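Ruddock gets its second arm

November 4, 2019

Well, we did it! Ruddock, the little sorting robot we've been building at the Kestent shared workshop since June, now has 2 arms, and the new one moved on its own last night (only 15 minutes before I tripped the fuse, but still).

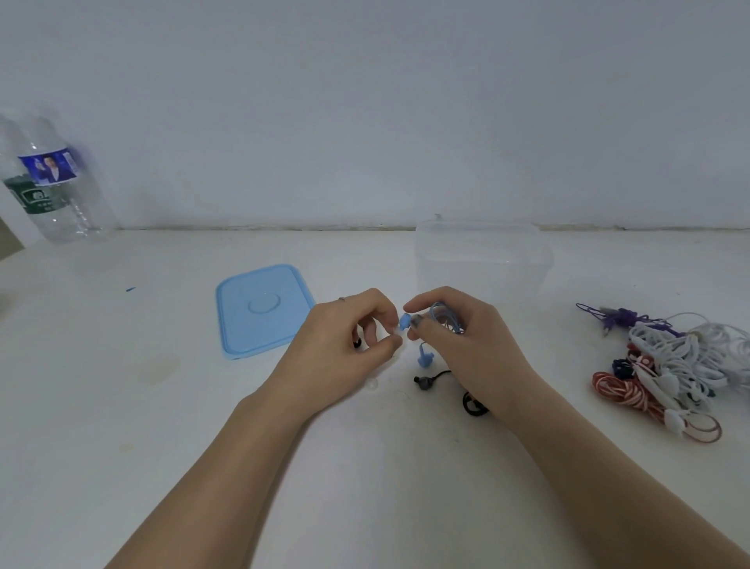

Next job is teaching it to pick up fiddly, tangly things, so I've been doing plenty of that by hand first. The new motors cost us £21 each and they're lovely and quiet. Come and have a go if you're passing, the kettle's usually on.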